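Screwdrivers, everywhere

17 Aug 2026

I own far too many screwdrivers. I've been saying so since December, when I bought yet another one because I couldn't lay my hands on any of the others, and this weekend I finally tipped the lot out and had a proper sort. It took most of Sunday and two pots of tea, and I loved every minute!

The plan was to get everything on to the black mat with the little holes in it, so I could see what I'd got before deciding where it should live.

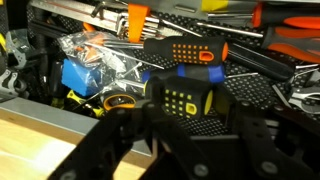
Yellow dots, orange dots and the one with the blue band.

I'm very fond of the dotty handles. They're easy to spot in a messy drawer (mine is always messy) and I know the orange one by sight now, so I go straight for it. The hex keys have their own silver holder with an orange tag, and they're staying in it, because loose hex keys are how I ended up with three half sets in the first place. Pliers go next to them. I did try putting the pliers with the hammers, in a fit of logic, and then spent a whole evening looking in the wrong place.

The crumpled plastic bag with the blue block in it has been moved from one spot to another for ages. I nearly threw it out. It can have until Christmas.

I did look at storage online and got completely lost. Zallinetti do a lovely roll-up case, but it was £47 and I'd only overfill it. Pustelier have a rack for £30 which looked more my sort of thing, so that's in the basket while I dither. If anyone's got one, does it wobble?

Next job was the bench. It's got a gorgeous honey-coloured wooden top and I'd like to keep it clear for at least a week, which would be a record. Anything orange or red and awkwardly shaped has a habit of ending up on the shelf underneath, and I'm leaving that for another day. The black curtain could do with a going-over with the clothes brush too.
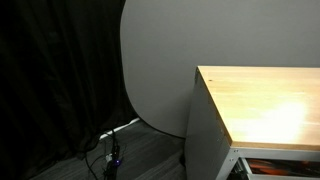 Still to do

Sort the bottom shelf. Find a jar for odd screws. Measure up for that rack before I order it, and oil the pliers while I'm at it.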